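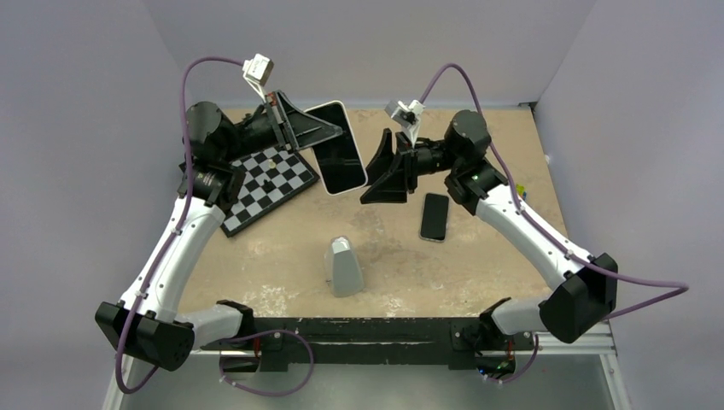 Journal des passages Toroston – fiche descriptive du jeu de données

Objet
Le présent jeu de données rassemble les événements enregistrés par les contrôleurs de porte Prenine du site de Rengifo. Il est destiné à l'étude des refus d'accès et à la vérification des règles horaires.

Contenu
passages.csv : 2702 lignes, une par présentation de badge ou d'identifiant mobile.
portes.csv : correspondance entre le numéro de contrôleur et la zone desservie.
Après suppression des doublons de transmission, 2589 événements demeurent exploitables. Les deux versions sont fournies.

Champs principaux
horodatage (heure locale), porte, identifiant pseudonymisé, sens, résultat, motif de refus. Le motif reste vide lorsque l'accès est accordé.

Limites connues
Les ouvertures par bouton de sortie ne sont pas journalisées. En août, l'horloge de la porte 2 a retardé ; les lignes concernées portent la mention « dérive ». La mémoire locale d'un contrôleur étant limitée à 500 événements, une coupure prolongée du réseau peut entraîner la perte des plus anciens.

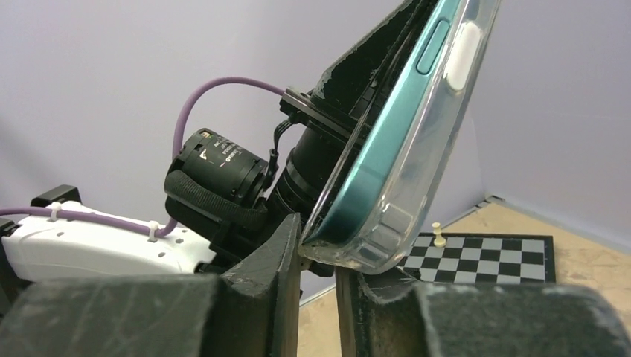

Hendrik Adams demande que les refus pour badge expiré soient distingués des refus pour badge inconnu, le code actuel les confondant. La modification est prévue dans la prochaine version.

Conditions d'utilisation
Usage interne et recherche. Toute tentative de réidentification est interdite. Les demandes d'accès sont à adresser au bureau Irnelness, qui conserve la table de pseudonymisation séparément.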